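Product Review: The Rerier Facial Steamer (Tabletop Model)

Prepared for the Wendton Beauty Therapy Training Centre
Reviewer: Fahad Rizvi, Senior Tutor, Skin Treatments
13/02/2021

Purpose of the review

The Centre was asked by its teaching staff to consider whether the Rerier tabletop steamer would be a suitable replacement for the pedestal units currently used in Treatment Rooms A and C. The pedestal units, supplied by Lurkberg, remain serviceable, but they take up a good deal of floor space and are difficult to move between couches. One Rerier unit was bought at full retail price from Bisht Salon Supplies at a cost of £116, including delivery. The supplier had no part in the review and has not seen the text.

Basis of assessment

The unit was used in supervised practical classes during January. It was operated by tutors and by Level 2 and Level 3 learners, in 114 treatments. Most of these were standard cleansing facials, with a smaller number of steam applications before extraction. Each operator completed a short record card covering warm-up, steam output, noise and client comfort. Clients with rosacea, broken skin, recent sunburn or poorly controlled asthma were excluded in line with the Centre's usual consultation procedure.

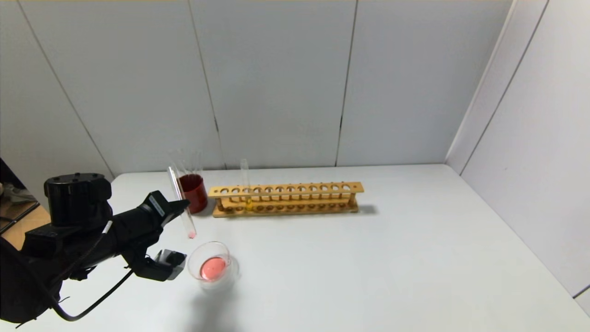
Setting up

The steamer arrives almost fully assembled. The nozzle is pushed on and turned until it clicks, and the water tank lifts out from the rear. Learners had little difficulty with either operation. The instruction leaflet is adequate on filling and emptying, though the diagram of the drain plug is printed too small to be of much use and two learners attempted to remove the wrong part.

Only distilled or deionised water should be used. The manufacturer states this clearly on the tank lid, and the Centre endorses the advice. No essential oils or herbal additives may be placed in the tank. A separate felt ring is provided for fragrance; it was not used in our classes and we offer no opinion on it.

Performance in treatment

Steam appeared, on average, 7 minutes after switching on. This is slower than the pedestal units and needs to be allowed for in the treatment plan. Operators are advised to switch the unit on before beginning the consultation, with the nozzle turned away from the couch. Once running, the output is fine and even. There was some spitting in the first few seconds, and for this reason the nozzle should never be directed at the client until the flow has settled.

A full tank gave 20 minutes of continuous steam, sufficient for one facial with a comfortable margin. It is not sufficient for two consecutive clients, and the tank must not be refilled while the element is hot. In a teaching room this is an inconvenience. In a busy salon with short gaps between appointments it may prove a more serious objection. 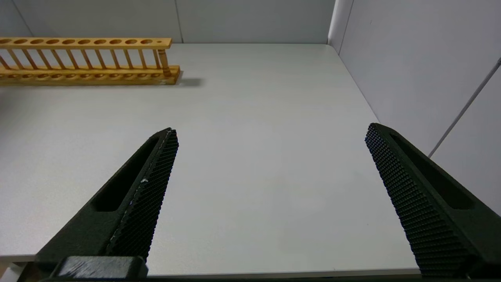 The arm has a good range of movement and stayed where it was placed. The joint at the base had loosened slightly by the third week and was tightened with the key supplied. We recommend that the nozzle is kept no closer than a forearm's length from the face, and further away for mature or sensitive skins. Clients generally described the sensation as gentle. Several commented that the unit was quieter than they had expected, and tutors found that they could speak to a group without raising their voices.

The controls consist of a power switch, a steam level dial and a timer. The dial has three settings, of which the middle one was used for nearly all treatments. The timer sounds a single tone which is easily missed if music is playing. It does not switch the unit off. This should be made plain to learners at induction, as a number of them assumed otherwise.

Cleaning and upkeep

The tank should be emptied at the end of each day and left open to dry. Descaling was carried out once during the review period using a weak vinegar solution, followed by two changes of clean water. The outer casing wipes down well with ordinary surface disinfectant. The seam around the base collects cotton fibres and dried mask product, and a soft brush is needed to clear it. 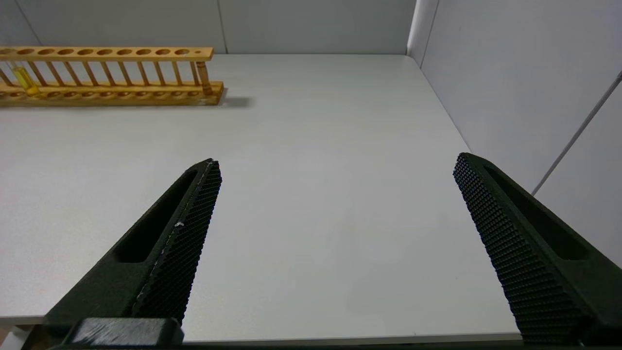
Replacement tank seals can be ordered from Bisht and were in stock when we enquired. Replacement nozzles were not, and no delivery date could be given. The guarantee covers one year of professional use, provided that the purchase has been registered. Salons should keep the receipt together with their electrical safety records.

Points for and against

In favour: compact size, quiet running, fine steam, simple assembly, reasonable price.

Against: slow warm-up, limited tank, weak timer signal, uncertain supply of nozzles.

Recommendation

The Rerier steamer is recommended for mobile therapists, home-based salons and treatment rooms where space is restricted. It is recommended with reservations for training use. The Centre will purchase one further unit for Room C and will retain the Lurkberg pedestal steamers in Room A, where back-to-back assessments are held. Staff wishing to borrow the review unit should apply to the Skin Treatments office and sign the equipment book on collection and return.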